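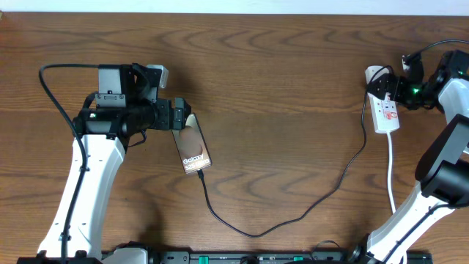

Can a power strip be left on a wooden table all day while it is charging phones?
A sound strip used well below its rating can stay on a wooden surface, provided it is uncovered, its cord is fully uncoiled and nothing on it feels hot to the hand.

Lekura 1641 power strip, long-term review

The Lekura 1641 is a white power strip with red markings at the sockets and a red detail on the switch. It is sold for desk and worktop use and comes in a plain card sleeve with a folded leaflet. I bought one from Golob in April at full price. It replaced a Fudden strip that had served well until the switch became vague.

Construction

The housing is in two halves joined by recessed screws on the underside. The seam is even along both sides. Pressing down in the middle produces a little flex but no creak. The cord leaves the body at one end through a moulded sleeve, and the sleeve is stiff, so the first hand's width of cord wants to point straight out. On a deep table this is of no consequence. On a narrow shelf the strip has to be set back from the end, and buyers should measure for this before choosing a place.

The finish is smooth and shows pencil and ink marks readily. A damp cloth with the plug out removes most of them. Ballpoint leaves a faint line. The red has not faded or rubbed.

Cord

The leaflet gives a cord length of three metres. Mine agrees with a tape measure. The outer jacket is round and fairly heavy, and it held the shape of its packaging for several days. I laid it out straight along a skirting board under a few books and it relaxed. When the cord is still curled it has enough spring to turn the strip on a polished table, and this was my main complaint in the first week.

Grip on plugs

I keep a tally when I test sockets. One plug went in and out of the end socket 200 times over several evenings, with the strip unloaded, and I compared the feel with a socket that had hardly been used. The end socket was a little easier by the finish, still firm, with no looseness when the plug was pushed from side to side. New, every socket was tight enough that a one-handed pull lifted or dragged the strip. It needs one hand on the body and one on the plug.

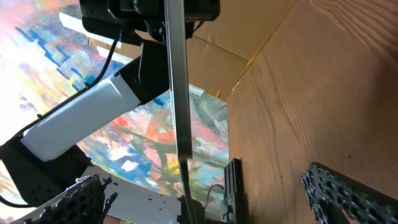 Spacing is less good. Slim plugs sit next to each other without trouble, but a wide charger overhangs its neighbour and in practice takes up two places. The Lallum strip I use in the hall has its sockets turned at an angle and copes better with this. If most of your chargers are the bulky sort, the Lallum is the better purchase on that point alone.

Switch

The action is positive, with a clear click at each end of its travel. It takes more force than the Fudden did. The red is easy to find by eye when the rest of the strip is covered in plugs, though in a dim room you will be feeling for it.

Heat

With a phone charger, a desk lamp and a small speaker connected, the body was at room temperature after an afternoon. I then ran it for an hour on a heavier load, still inside the limit printed on the underside, and a contact probe on the housing next to the switch stayed below 40 degrees. The tabletop beneath was barely warm and the finish was unmarked. I would not run a heater from this or any other desk strip.

Stability

There are small feet underneath, of a hard material that slides on varnish. Four stick-on felt pads made it slide more. Thin rubber ones cured it. Lekura should fit rubber at the factory - the cost cannot be large. There are keyhole slots for wall mounting as well, and the leaflet has a drilling template, printed slightly under size on my copy. Measure the slots themselves.

Verdict

A solid strip with firm sockets, a good switch and a decent length of cord. The feet are poor and the spacing is mean. I have kept mine on the work table and bought a second for the spare room, with rubber pads in the same order.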